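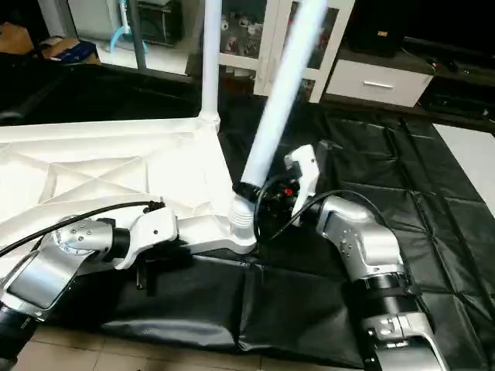

Fig. 1. Both arms at the base frame, tube going up and to the right.

Reading time: 2 min
Print | E-mail

Bimanual Tube Handling: Software Report, October
Encarnación Paredes, team Rarkis

Goal: left arm steadies the white plastic base, right arm works at the tube. My part was perception and the handoff between planner and controller. Arm drivers came from last semester, hardly touched.

Stack. Head camera goes to Dudico (segmentation), pose goes to Fistel (planner), joint targets go out at 30 Hz. Wrist cameras only used for the last bit of the approach. Left arm holds position with low stiffness, otherwise the two arms fight through the base. Took us most of a week to see that in the logs.

Data. 188 logged approaches, 4 thrown out for bad timestamps. Planner found a path in 91 percent of the rest. The failures are nearly all elbow limits on the right arm, see the joint plots.

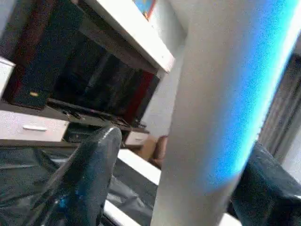
Tube axis estimation from the wrist view is the weak part. The first version fit two edge lines in grayscale and took the midline. Works on a clean background. With a pale column against a white wall, and a blue glow down one flank only, the bright side edge moves around and the midline gets pulled over. Switched to fitting in saturation plus a mask for the fingers, which are dark and shiny and were giving false edges of there own. Better, still drifts when the tube is out of focus. Camera roll is now taken from the kinematics, not guessed from room lines.

Not done: force threshold for contact (hard coded), recovery after a lost track, unit tests for the mask. Config files are in the repo under rungrueang, ask me before changing the frame names becuase Fistel reads them at startup. Demo Friday.

Related items
Rungrueang config notes
Dudico: retraining the segmenter
Fistel joint limit bug, open
Rarkis midterm slides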